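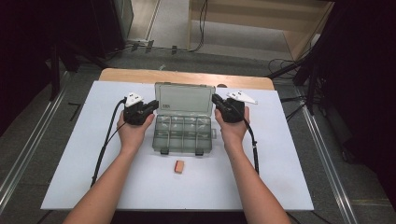 Station 2, both handheld grippers up, organizer box open on the board.

Pre-session checklist, tracking and recording software
Filled in by Meifang Luo, September, morning run
Build: Potutus 5, log viewer Hirkitz

1. Marker plates seated, dots clean
OK. I wiped both plates and wiggled them. If a plate shifts even a little, the pose solver keeps reporting happy numbers for a while and then the whole path drifts sideways (ask me how I spent my lunch yesterday!).

2. Left/right IDs match in the config
FIXED. They were swapped again. The calibration script writes them in whatever order the devices wake up, so please open the file and look before you hit record. I've put in a ticket to key them by serial number.

3. Cable slack
OK, with a comment. Reach all the way across the board with each hand before you start. I'd like the left cable taped nearer the table edge, but that's a matter of taste.

4. Floor walk
Cables out of the walking path, tripod legs clear of where you stand. OK. Take the long way behind the table, please, I mean it.

5. Clock sync
OK on the second try. First try had the right gripper lagging by 115 ms and the limit is 5. Restarting the sync service cleared it. If it comes back twice in one session, stop and write it down, don't just keep restarting (I know, I know, I do it too).

6. Jaw zero
Close fully, press zero, open, close again. OK both sides. The planner uses jaw width to guess when you've grabbed something, so a sloppy zero gives you phantom grasps all over the log.

7. Start layout
Box centered near the far edge, lid up, block in front of it. OK. Plostley's segmentation still has trouble with clear plastic and likes to merge the lid into the board. I left the threshold at 208 and we'll live with it until Yáñez sends the new weights.

8. Disk space
400 GB free. OK for today. Somebody please move the old calibration runs off this drive!

9. Test recording and replay
NOT DONE when I signed this. Record a short one, open it in Hirkitz, and check that both hands show up on the correct side and the paths don't jump when the jaws come close together. That's where one plate tends to hide the other.

Open items: 9 before anyone records for real, and my ticket from 2. Initial next to mine when you've done the replay.

M.L.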